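Progress report to the Hafþórsson Fund
Boruvthorpe Night Streets, second report
25 January 2023

Prepared by Mirko Bassi, project lead

You asked last time for fewer adjectives and more about where the money went, so I have taken most of the adjectives out. One or two may have got back in.

Where we are

The first half of the grant paid for the lighting survey of the old streets between the station and the canal. It is finished. We walked or rode 194 stretches of street after dark and have usable notes for 176 of them. The remainder were either dug up by the water company or so wet that my pencil gave out, and we will go back to them before May.

The survey asked plain things of each street. Can you see the kerb? Can you see who is coming the other way? Does the light fall on the pavement, where people are, or on somebody's bedroom ceiling, where with luck they are asleep? Boruvthorpe does well on ceilings.

The residents' meeting in Dirkville Road went better than the first one, in that people stayed until the end. There was strong feeling on the subject of shopfronts. Several traders leave everything blazing all night and regard this as a public service. Their neighbours opposite have bought thicker curtains.
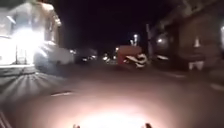 Glare remains our biggest headache, and it is the part of the work where I would most like to spend the rest of the money. We began the project thinking the town was too dark. Parts of it are, but the complaints that come up again and again are from people who have just passed something very bright and can't make out what is next. On a narrow street like this one, with the left-hand building front washed out in white and the brick one opposite left dim, the eye goes straight to the glow and takes its time coming back. The road darkens into the distance all the same, and anything moving down there is a pale smear. Adding a taller lamp would be the traditional answer. I would sooner try turning something down.

What has changed since the first report

We had planned to start with new lamps. We now propose to start with shields and dimmers on the lights that already exist, which are cheaper and can be taken off again if everyone hates them. The council's lighting office has agreed in principle, a phrase I have learned to write down with the time and the name of the speaker. Written consent is still outstanding.

The trial will cover 5 streets, all inside the survey area. The shields come from Mirkden, whose first delivery was the wrong size for every bracket in town. They have taken the lot back at their own cost and were decent about it. The delay cost us a month and cost the grant nothing.

Money

We are inside budget on travel, printing and room hire. We are over on batteries. The hand-held meters eat them in cold weather, and I failed to allow for winter when planning a winter survey. I have moved the difference across from refreshments, and the next meeting will have tea but no cake.

What we need from you

There are 2 things. The first is your agreement to move the sum set aside for new lamps into the shield and dimmer trial; the revised budget is attached. The second is a later date for the final report, so that it can include readings taken after the shields go up. The end of May would suit us.

The full street-by-street notes are available to anyone at the fund who would like them. They are long, and my handwriting gets worse towards the canal.

Mirko Bassi
Boruvthorpe Night Streets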